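Call for participants: review of an arm collision fault on paired robot arms

We are looking for 12 people to take part in a study of how operators notice and respond to a fault on a pair of tabletop robot arms. The study follows an incident on the Konari station in which the right arm kept moving after the operator had released the control. The two grippers met over the table. The operator was not hurt, but the stop button was pressed later than it should have been, and we want to find out why.

Posted 2023-01-17. Sessions run through February.

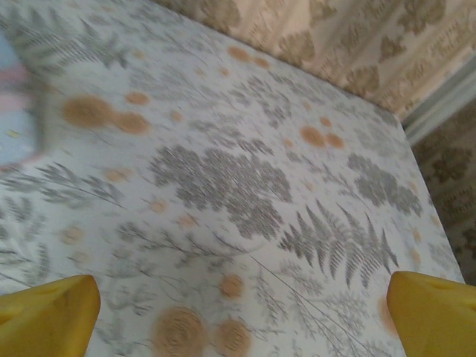 Tullell Robotics -- Operator Safety Group

What happened

The station runs two arms from a pair of hand controllers. During a handling task, the right controller lost its link for 588 milliseconds. The arm should have held its position. It carried on along its last commanded path instead, and the fingers of the two grippers pressed against each other until the operator hit the stop.

Our log shows fault code 1374, which means a late message from the controller. The same code had come up before on short dropouts and had been cleared each time without a report. The watchdog limit was set to a full second at the time. It is now 100 milliseconds, and the arms have been run at reduced speed ever since.

The software side has been dealt with. What we still don't understand well is the human side: what an operator looks at, how soon a wrong movement is recognized as wrong, and what makes a person wait before stopping the machine.

What you would do

You would sit at the controllers and carry out simple handling tasks with both arms working close together over the middle of the table. The table has a printed cloth and household items on it, and the walls are papered. At points you will not be told about in advance, the software will imitate a lost link on one side. The arm will drift slowly and at low force. Your job is to stop it when you think something is wrong, and afterward to tell us what you saw.
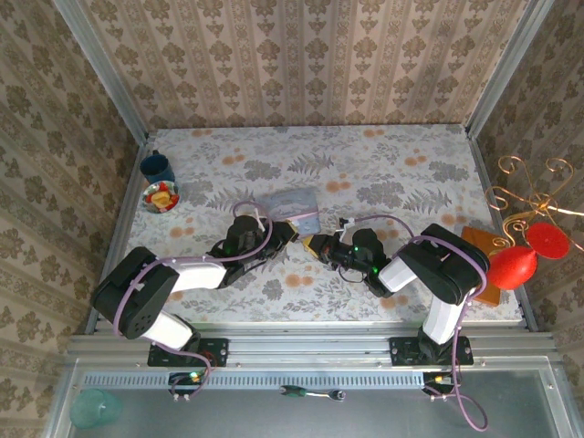
Who can apply

You should be 18 or older, able to use both hands, and have normal or corrected vision. We need both kinds of operator: people with at least 54 hours on remote-controlled arms, and people with none. If you were on shift at the Konari station on the day of the incident, please don't apply. You will be interviewed separately.

Experience with the Liem controllers is useful but we will train you on them either way. People who have worked with other two-arm setups are welcome -- habits carried over from other equipment are part of what we want to look at.

Time and pay

Each person comes for one visit of three hours, including training and breaks. Pay is $100 for the visit, and you will be paid the full amount if you decide to stop early. Parking at the Fusport building is free. Sign in at the front desk and you will be brought up to the lab.

Safety during the sessions

You will be seated outside the reach of both arms. A staff member will stand beside you with a second stop button for the whole session. Long hair must be tied back and lanyards left at the desk. No one may reach over the front rail while the drives are on, even to pick up something that has dropped. If an item falls, say so and wait until the drives are switched off.

We check finger alignment and the gripper mounts before every session. If either arm shows a real fault, we will end the session and offer you another date.

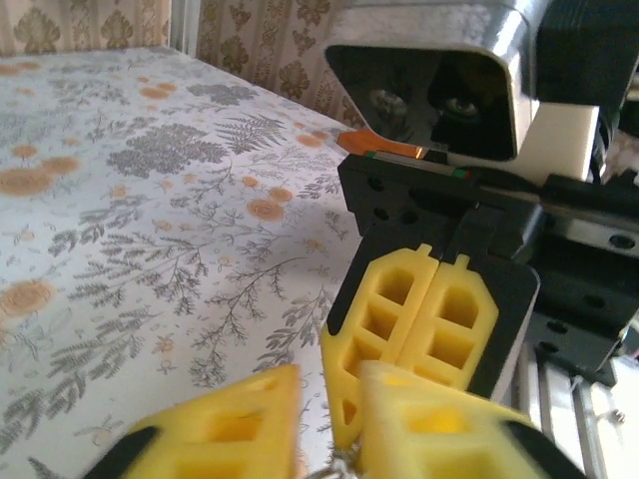 Will my reaction times be passed on to my employer?
Your results are stored under a number, and only the study team can match that number to your name. Employers get nothing from us, including whether you took part.

How to apply

Write to Helmi Oksanen, study lead, Operator Safety Group, at the Fusport building. Include your age, the hours you have spent on remote-controlled arms (a fair estimate is fine), and the dates in February when you could come. Please also say if you have ever had to use an emergency stop at work. A sentence or two on what happened is enough.

We will reply to everyone who applies, and those selected will get the consent form by mail before their visit.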